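Hilura Sofa Clothes, read me first

Contents
Hilura is a set of short recordings of clothes being picked up, sorted and folded on living room sofas. It holds 515 recordings made in 46 homes. Each recording has one still, one text file with the garment list, and a line saying where the clothes were meant to end up.

What counts as a garment
Anything worn on the body and large enough to fold. Socks are listed in pairs if they are found in pairs, otherwise singly. Towels and blankets are left out, even where they share the sofa with clothes. Sports kit is entered by item and colour — shorts, shirt, trousers — and a printed number goes in the notes column exactly as it reads, so 63 is written 63 and not "sixty-three".

Where it is lying
The place column has 8 values: seat, armrest, back, back cushion, floor, basket, table, other. Clothes that touch both the seat and the armrest get both values, with the seat first. Red kit on a grey sofa with yellow back cushions is a common sort of entry in the Makokha part of the set.

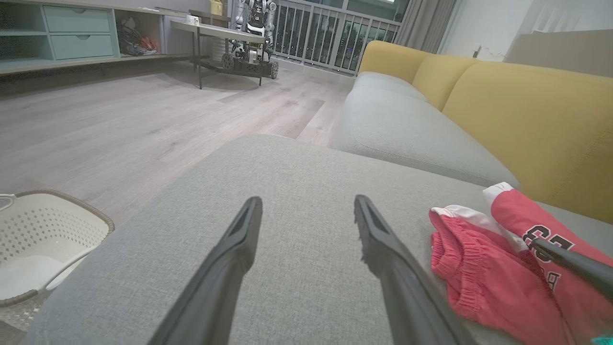 Gediminas Raudsepp wrote after the May release that "folded" was being used too freely. A pair of shorts doubled over once and left in a bundle should not get the same label as a shirt squared off for a drawer, he said, and he asked for a value in between. Version 2 has one, called "loose fold". Older entries were gone through again, and any that could not be settled from the still were marked "unclear".

Known problems
Elasticated waistbands were entered as "trim" in part of the Udent section. Where only part of a garment shows, shorts and trousers are easily mixed up, so use "shorts or trousers" if in doubt. Two garments of the same colour lying together have sometimes been entered as one.

Changes
Corrections go in on Thursday. Send the recording number and the line as it should read. The garment lists may be copied and altered freely — please keep the name Hilura with them.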